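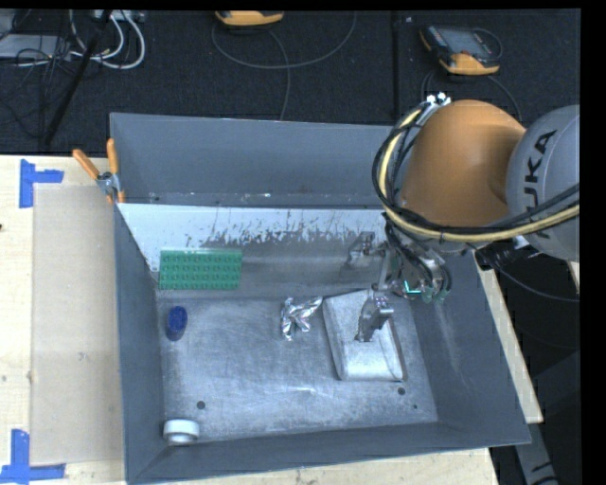

Minutes of the monthly room meeting, Clundeston workroom
March
Start: 2:10 p.m. Place: the small meeting room, second floor
Present: five persons from the workroom, two from the office, one from the Brollalcombe site (by telephone until item 4)
Excused: the purchasing desk

1. Minutes of February

The minutes of the February meeting were read and accepted with one correction. In item 3 it was written that the shelves come from Drindurmont. They come from Boutros, and only the delivery is made by Drindurmont.

2. The bin table

Most of the time was spent on this item.

The gray metal bin on the wooden table was discussed first. The back wall has dark streaks and spots across the middle. The office asked if the bin must be replaced. The workroom does not find this necessary. The floor of the bin is scuffed, but it is flat, and it can be used as it is. It was agreed to try first a mild cleaner and a soft cloth on the back wall. No steel wool, please - it was used on the old bin in January and the scratches were worse than the dirt.

The clamps with the orange handles stay at the upper left corner. Brollalcombe asked if they can borrow one pair. The answer is no for the moment, but a second pair can be ordered together with the shelves.

The blue tape corners on the table to the left of the bin are to be left in place. Whoever wipes the table should wipe around them. If a corner comes loose, please put a new piece at exactly the same place and write it in the room book.

There was a question about the sheet of cardboard which lies on the table at the left. One person wanted to throw it away, another person wants to keep it to protect the wood. It was decided to keep it until a proper mat is bought. The price of a mat from Boutros is $62. The office will ask if this includes the delivery.

3. Small objects

The list of small objects was made new in February. There are now 238 entries, and 22 of them have no storage place. The workroom will give each of these a box number before the next meeting.

The following was agreed:

Aluminum foil. Crumpled foil goes back to its own box and not into the recycling. It happened twice that a piece was thrown away by the cleaning service. A label "keep" will be put on the box.

Tape. The white roll is counted as an object and should not be used as tape. For sticking things there are rolls in the drawer. It was proposed to write a number on the inside of the ring.

White blocks. The list says "sponge" in one line and "foam" in another line. The two entries should be compared with the real pieces, and the text corrected. Until then we write only "white block".

Green studded plate. It can stay leaned against the back wall of the bin. The workroom asked that it is not used as a tray for screws.

Small dark blue cylinder. It is missing on the list and will be added.

4. Shelves

The offer from Boutros is for a shelf unit with 25 open compartments. The workroom prefers open compartments to drawers, as one sees directly what is missing. Brollalcombe has the same unit for a year and is satisfied, only the labels fall off when it is warm. Delivery by Drindurmont takes more than three weeks. The office will place the order after it has the answer about the mat, so that everything comes in one delivery.

The place for the unit is not yet decided. Along the window it would block the heater. The workroom will measure the wall next to the door.

5. Floor

The dark carpet beyond the table should be vacuumed every week. Small parts which fall there are hard to find again. It was asked if a light-colored mat could be laid on this part. The office will find out if this is allowed by the rental contract.

6. Other

The key for the supply closet is again at the front desk. Please sign when you take it.

The room book is almost full. A new one is in the closet, top shelf.

Tasks
Workroom: clean the back wall of the bin; give box numbers; correct the "white block" entries; measure the wall by the door
Office: question to Boutros about the mat; order of shelves and second pair of clamps; rental contract
Brollalcombe: send a photo of their labels

End of the meeting: 3:25 p.m. The next meeting is in April, same room.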